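The Third Hand at the Table

At Kurnemthorpe the working day of the surgical floor begins at 6:30, when the corridor still smells of floor cleaner and the first coffee is not ready. Archana Sachdeva has been coming in at this hour for most of her career. She is a scrub nurse, and for many years her place was easy to describe: she stood beside the surgeon, close enough to feel his elbow, and put things in his hand before he asked for them.

Today the surgeon sits four steps away from her, with his forehead against a viewer and his shoes off. His hands move two controls, and the instruments over the patient move with them. Between him and Archana there is nobody, only cables.

"In the first month I did not know where to look," she told me. "Before, I looked at his hands. I knew from the fingers what he will want. Then the hands were gone to the other side of the room."

The hospital bought its Tremov system three winters ago. The management spoke then mostly about shorter stays and about younger surgeons who would not apply to a hospital without such a machine. What it would mean for the nurses, the technicians and the people in the sterile department was discussed later, and partly it is still discussed.

I spent one week in January with these people. Most of what they do now is done in places where the visitor does not look. The operating room is only the middle of it.

Much of the time goes to practice. Down the corridor from the real rooms there is a training room with a second set of arms, and there the team repeats the small tasks again and again, most of all sewing. Closing a cut with single stitches is among the first things a student learns with the hand. Through the instruments it has to be learned one more time, because the surgeon cannot feel the pull of the thread. He must read it with his eyes, from the way the tissue gathers under the knot.

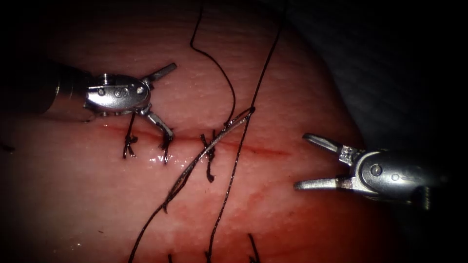

Pei-shan Chien is responsible for this room. She was a surgical technician before, and she says that her profession went in a strange direction: she expected to carry trays until her pension, and now she corrects doctors. When a knot is pulled too hard, she sees it on her screen as early as they do. Some of the older surgeons needed time to accept a remark from her. One of them, she says, now comes at lunch without an appointment and asks her to watch.

Since last year the room has also a part that does more by itself. It is a software with the name Lashari, and on practice material it can make some steps of a stitch without a person at the controls. It is not used on patients in Kurnemthorpe. Pei-shan lets it work, stops it, lets it work again, and writes down where it hesitated. So far she has filled 234 pages with such notes, by hand, in a school notebook and then in another one.

I asked if she is afraid that the machine will take the work from somebody. She thought for quite a long time.

"From the assistant, maybe a part," she said. "The person who cuts the thread and holds the tissue away. This was how the young doctors learned. They stood and held, for hours, and it was boring, but they saw everything from near."

This worry I heard from several people. A resident can now follow the operation on a big monitor, and the picture is better than what he ever saw over a shoulder. But he has less to do. The hospital answers with more hours in the training room, and every resident must complete 43 sessions there before he sits at the console for a real case. Some residents do this gladly. Others say that they come in the evening, after the shift, and that these hours are not paid.

In the basement the change has another face. The sterile department cleaned 3,360 of the robotic instruments last year, and each one takes longer than a classic clamp or needle holder. The wrist at the end has small joints and pins, and the channels in the shaft must be rinsed under pressure and then inspected. For this the department received one new washing machine, a Tadon, and one new employee. They had asked for two employees.

Upstairs, Archana has found her new place little by little. She changes the instruments on the arms, she watches that no arm presses on the patient, and she talks much more than before. In the old way a good team was almost silent. Now the surgeon cannot see her, so everything has to be said aloud and repeated back - "needle in," "needle in," "scissors out," "out." About 22 of these short phrases hang on a paper at the door, and new colleagues learn them in their first week.

She did not like this in the beginning. It felt to her like speaking with a pilot. In the meantime she has taken the habit home, and her husband complains that she confirms him the salt.

When I ask if she would go back, she doesn't answer directly. Her back hurts less, she says. The patients walk earlier, she sees them in the hall. And on some days there is still an open operation on the list, and then she comes in a little before 6:30 to prepare the table herself.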